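Milia House kitchen meeting — minutes, 10/02/2023

There: me (Chiharu, typing this up), Natsumi Ogura, Kohei Murakami, Ashley Penrose. Apologies from Miyuki Onishi, who had a dentist's appointment.

Last minutes: fine, apart from Kohei wanting it put down that he did clean the oven. Noted, Kohei!

Money: we have £95 in the kitchen tin. Natsumi paid £2 for sponges and has had it back.

Shelves: Ashley has wiped down the tall cupboard and wants tins at the bottom and tea things at eye level. We all said yes, though I did ask for the biscuits to stay where I can reach them (I'm not tall and I'm not sorry). Labels to follow when Kohei finds the pen.

Trays: long chat, longer than it needed to be. I'd like the white bear tray kept upright against the wall so the worktop stays clear, and Natsumi would sooner have it flat in the drawer. We're trying it upright until the next meeting.

Cartons: the one-litre ones with screw caps keep getting opened two at a time — please finish one before starting another, and write your room number on top if it's yours. Squash the empties and put the caps back on before they go in the recycling. Room 304 has offered to take the bag down this month, thank you.

Any other business: the kettle needs descaling. I'll do it.

Tray and carton, kitchen wall: 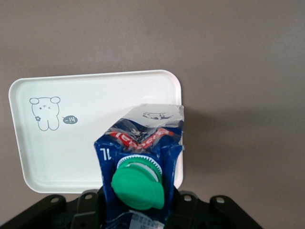
Miyuki Onishi has since asked for it to be added that she's with Natsumi on the drawer, that a tray on its edge will slide down the first time anyone leans on the worktop, and that she's happy to clear the drawer out herself if we'll let her throw away the old takeaway menus.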